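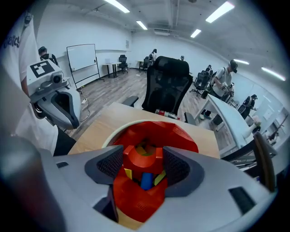

Revisión de la sala común, planta baja de Vutby, septiembre. La hago yo y la firma Edgardo Evangelista.

1. Extintor del pasillo: BIEN. Aguja en verde, precinto entero. La etiqueta de los 365 días sigue vigente, ¡por fin!

2. Salida de emergencia: BIEN, con pega. Abre a la primera, pero el burlete roza abajo y hay que darle con la cadera (yo le di dos veces).

3. Luz de emergencia: MAL. Se apaga a los 22 minutos. Pedí repuesto a Pamudau, referencia 1355, y sigo esperando.
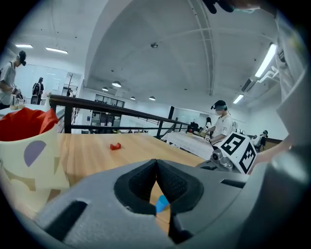 4. Enchufes: BIEN, menos el de la ventana, que baila. Le puse cinta – ya sé, Edgardo, ya sé – y lo cambia Hidayah Govindasamy cuando traiga el destornillador bueno.

5. Mesas y sillas: BIEN. Volví a apretar las patas de la mesa larga. Una silla cojea y la dejé en el cuarto de Aasen con un papel pegado.

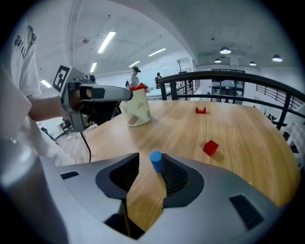
Punto 5: mesa de madera clara, borde redondeado.

6. Botiquín: REGULAR. Faltan gasas y el suero caducó. Compra aprobada, 400 de tope.

Vuelvo a mirar el 3 y el 6 en cuanto llegue el pedido.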